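주방 쓰레기통, 바닥에 두세요 아니면 받침 위에 두세요?

살림 이야기 > 주방 정리
글쓴이: Fatemeh Vahidi
댓글 14

안녕하세요. 한국에 와서 산 지 오래되었지만 글은 아직 천천히 씁니다. 틀린 표현이 있으면 이해해 주세요.

제가 요즘 고민하는 것은 쓰레기통의 높이입니다. 우리 집 주방에는 작고 둥근 쓰레기통이 하나 있고, 비닐봉투를 끼워서 씁니다. 그동안 바닥에 그냥 놓고 썼습니다. 그런데 제가 무릎이 좋지 않아서, 채소를 다듬을 때마다 허리와 무릎을 같이 구부려야 합니다. 그래서 5월부터 욕실에서 쓰던 낮은 의자를 가져와 그 위에 쓰레기통을 올려 놓았습니다. 의자 높이는 25센티미터입니다. 올려 놓으니 식탁에 앉아서도 손이 닿습니다. 저는 아주 만족합니다.

문제는 시어머니와 제 동생 Banafsheh입니다. 두 사람은 같은 편이 되는 일이 드문데 이번에는 같은 편이 되었습니다. 시어머니는 "앉는 자리에 쓰레기를 올리는 것이 아니다"라고 말씀하시고, 동생은 "넘어지면 언니가 다 닦아야 한다"라고 합니다. 아직까지 넘어진 적은 없습니다.

여러분은 어떻게 쓰시는지 알고 싶습니다. 그리고 봉투를 통에 끼울 때 바깥으로 얼마나 접으시는지도 궁금합니다. 저는 많이 접는 편이고, 남편은 끝만 살짝 걸칩니다. 남편이 끼운 봉투는 수박 껍질을 넣으면 안으로 떨어집니다.

감자두알
저는 바닥파예요. 쓰레기통은 무조건 바닥이라고 배우고 자라서 높은 데 있으면 괜히 불편해요. 근데 무릎 아프시면 얘기가 다르죠. 몸이 먼저예요.

율무차한잔
의자에 올리는 거 저희 엄마도 하세요. 다만 욕실 의자는 밑면이 미끄러울 수 있으니까 고무 패킹이 있는지 한번 보세요. 없으면 논슬립 스티커 사서 붙이면 됩니다.

Fatemeh Vahidi (글쓴이)
율무차한잔 님, 확인해 보았습니다. 고무가 네 군데 있는데 하나는 닳았습니다. 스티커를 사겠습니다. 감사합니다.

설거지는내일
반대 의견 하나 남길게요. 위생 쪽으로는 시어머님 말씀이 맞다고 봐요. 쓰레기통 바닥에 국물 새면 의자 무늬 사이로 들어가요. 그 의자에 나중에 또 앉으실 건가요?

Fatemeh Vahidi (글쓴이)
아니요, 이제 그 의자에는 아무도 앉지 않습니다. 쓰레기통 전용이 되었습니다. 그렇지만 시어머니께서는 "전용이어도 의자는 의자다"라고 하십니다.

설거지는내일
전용이면 저는 인정이요. 대신 일주일에 한 번은 의자도 같이 씻으세요. 홈 있는 건 칫솔로 해야 돼요.

Banafsheh Bakhtiari
안녕하세요, 제가 그 동생입니다. 언니가 링크를 보내서 저도 가입했습니다. 언니는 중요한 것을 쓰지 않았습니다. 언니 집에는 고양이가 있습니다. 고양이가 의자 옆에 기대서 얼굴을 비빕니다. 저는 그것이 걱정됩니다. 바닥에 있으면 넘어져도 조금만 쏟아집니다. 높은 데에서 넘어지면 많이 쏟아집니다.

감자두알
ㅋㅋㅋ 자매분 오셨네요. 고양이 있으면 저도 동생분 편입니다.

Fatemeh Vahidi (글쓴이)
고양이는 나이가 많아서 세게 비비지 않습니다. 그리고 Banafsheh는 우리 집에 한 달에 한 번 옵니다.

Banafsheh Bakhtiari
한 달에 한 번 와서 제일 먼저 주방을 치우는 사람이 누구입니까?

초록대문집
두 분 싸우지 마시고요 ㅎㅎ 저는 이렇게 씁니다. 봉투는 분홍색 비닐이고 바깥으로 길게 넘겨 접어요. 밑에는 흰색 둥근 플라스틱 의자요. 식탁 바로 옆이라 과자 봉지나 휴지 같은 건 앉은 자리에서 바로 버립니다.
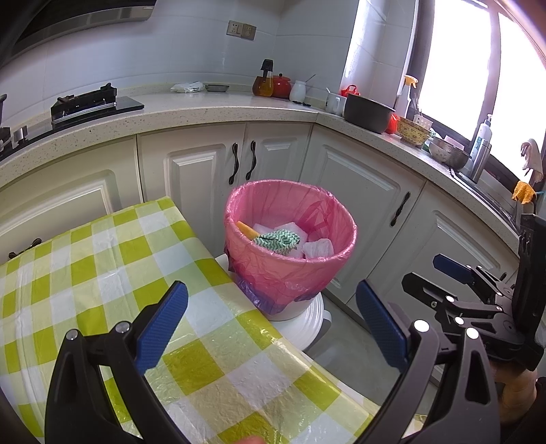 2 / 3 페이지

초록대문집
사진 올렸습니다. 식탁보는 체크무늬 비닐이에요. 국물 흘려도 행주로 쓱 닦으면 끝이라 몇 년째 이것만 써요. 접힌 자국은 원래 잘 안 펴지더라고요. 드라이기로 살살 데우면 좀 낫다는데 귀찮아서 안 해봤어요.

Fatemeh Vahidi (글쓴이)
초록대문집 님, 감사합니다. 제가 설명하고 싶었던 모습과 아주 비슷합니다. 둥근 의자에 동그란 줄무늬 홈이 있는 것도 저희 것과 같습니다. 봉투를 이렇게 넉넉하게 접으시는군요. 이 사진을 남편에게 보여 주겠습니다.

율무차한잔
봉투 접는 건 초록대문집 님처럼 하는 게 정답 같아요. 끝만 걸치면 무조건 빠져요. 그런데 저는 저렇게 길게 내리면 봉투 아랫부분이 아깝다는 생각도 들어요. 통 깊이만큼은 못 쓰잖아요.

초록대문집
아깝긴 한데 저는 꽉 채우기 전에 묶어서 버려요. 여름엔 더 자주요. 그래서 깊이는 별로 안 중요해요.

설거지는내일
사진 보니 비닐이 반짝반짝하고 얇아 보이는데 안 찢어져요? 저는 예전에 싼 봉투 샀다가 닭뼈에 찢어져서 바닥 난리 난 적이 있어요. 그 뒤로는 Drollow 봉투 50장 묶음만 사요.

초록대문집
뼈는 따로 신문지에 싸서 넣어요. 그러면 얇은 것도 괜찮아요. 브랜드는 그때그때 마트에 있는 걸로 사서 잘 모르겠네요.

느린오후
저는 생각이 좀 달라요. 높이가 문제면 의자 말고 처음부터 높은 통을 사는 게 맞지 않나요? Modell에서 나온 페달형 쓰는데 허리 안 숙여도 되고 뚜껑이 있어서 냄새도 덜 나요. 뚜껑 없는 통을 식탁 옆에 두는 건 저는 못 하겠어요. 밥 먹는데 안이 다 보이잖아요.

초록대문집
취향 차이죠. 저는 음식물은 여기 안 버리고 마른 것만 버려서 냄새가 없어요. 그리고 페달형은 써 봤는데 2년 만에 페달이 고장 나서 결국 손으로 열었어요.

느린오후
음식물을 따로 하시면 이해됩니다. 근데 글쓴님은 수박 껍질도 넣으신다고 해서 말씀드린 거예요. 수박 껍질은 음식물로 따로 버려야 할 텐데요?

Fatemeh Vahidi (글쓴이)
느린오후 님 말씀이 맞습니다. 제가 자세히 쓰지 않았습니다. 저희는 수박을 먹을 때 그 통에 음식물용 봉투를 끼우고, 다 먹으면 그 봉투만 묶어서 내놓습니다. 그다음에 보통 봉투로 다시 바꿉니다. 번거롭지만 통이 하나뿐이라서 그렇게 합니다.

느린오후
아 그런 방식이군요. 부지런하시네요. 그래도 통을 하나 더 사시는 걸 추천합니다.

Banafsheh Bakhtiari
저도 언니에게 통을 하나 더 사라고 여러 번 말했습니다. 언니는 주방이 좁다고 합니다. 제가 재어 보았습니다. 냉장고와 벽 사이가 29센티미터입니다. 좁은 통은 들어갑니다.

감자두알
동생분 자까지 들고 가셨어 ㅋㅋㅋㅋ

율무차한잔
29면 슬림형 들어가요. Skenix에 틈새용이 있는데 폭은 사기 전에 꼭 다시 확인하세요. 뚜껑이 옆으로 열리는 건 벽에 걸려서 못 써요.

Fatemeh Vahidi (글쓴이)
알겠습니다. 틈새용 통을 찾아보겠습니다. 그러나 의자는 치우지 않겠습니다. 무릎은 제 무릎입니다.

질문이 하나 더 있습니다. 의자 위에 쓰레기통을 올릴 때, 통이 의자보다 넓으면 위험합니까? 저희 통은 바닥 쪽이 의자 윗면보다 조금 작습니다. 그런데 나중에 큰 통으로 바꾸고 싶을 수도 있습니다.

율무차한잔
넓으면 안 올리는 게 좋아요. 바닥이 의자 안쪽으로 쏙 들어와야 안정적이에요.

설거지는내일
저도 동의. 그리고 통 안에 너무 무거운 건 한쪽으로만 버리지 마세요. 가벼운 통은 그것만으로도 기울어요. 저는 통 맨 밑에, 봉투 아래에 납작한 돌을 하나 깔아 놨어요.

느린오후
돌은 처음 듣네요. 봉투 찢어지지 않나요?

설거지는내일
강가에서 주운 매끈한 돌이라 괜찮아요. 타일 조각은 안 돼요, 모서리가 날카로워서.

초록대문집
돌 좋은데요? 저는 쌀 50그램씩 소분하던 작은 유리병에 모래 넣어서 깔아볼까 했었는데 깨질까 봐 관뒀어요.

Banafsheh Bakhtiari
돌을 넣으면 저도 반대하지 않겠습니다. 고양이가 돌보다 약하기를 바랍니다.

Fatemeh Vahidi (글쓴이)
여러분, 친절한 답변에 감사드립니다. 오늘 저녁에 한 것을 적습니다.

의자의 홈을 칫솔로 씻었습니다. 생각보다 때가 많아서 조금 부끄러웠습니다. 닳은 고무 자리에는 임시로 얇은 스펀지를 붙였고, 스티커는 주문했습니다. 돌은 아직 없어서 Caputo 밀가루가 조금 남은 봉지를 비닐에 두 번 싸서 통 밑에 깔았습니다. 그 밀가루는 날짜가 지나서 먹을 수 없습니다. 봉투는 바깥으로 길게 접었습니다. 남편이 보고 "이렇게까지 접어야 하느냐"라고 물었고, 저는 초록대문집 님의 사진을 보여 주었습니다. 남편은 식탁보가 예쁘다고 했습니다.

시어머니께는 아직 말씀드리지 않았습니다.

감자두알
밀가루는 빨리 빼세요!! 벌레 생겨요. 비닐 두 겹도 뚫어요, 쌀벌레 걔네는.

율무차한잔
맞아요 밀가루는 안 돼요. 차라리 굵은소금이 나아요.

Fatemeh Vahidi (글쓴이)
아, 그것은 몰랐습니다. 지금 빼겠습니다. 소금으로 바꾸겠습니다.

느린오후
초록대문집 님, 식탁보는 어디서 사셨어요? 연두색이랑 크림색 섞인 체크가 저희 흰 싱크대랑도 어울릴 것 같아서요.

초록대문집
시장 안쪽 비닐 파는 집에서 잘라 왔어요. 마 단위로 팔아요. 처음에 냄새가 좀 나니까 베란다에 하루 걸어 두고 쓰세요.

Banafsheh Bakhtiari
저도 그 식탁보가 필요합니다. 식탁보에 대해서는 언니와 의견이 같습니다.

다음 페이지 >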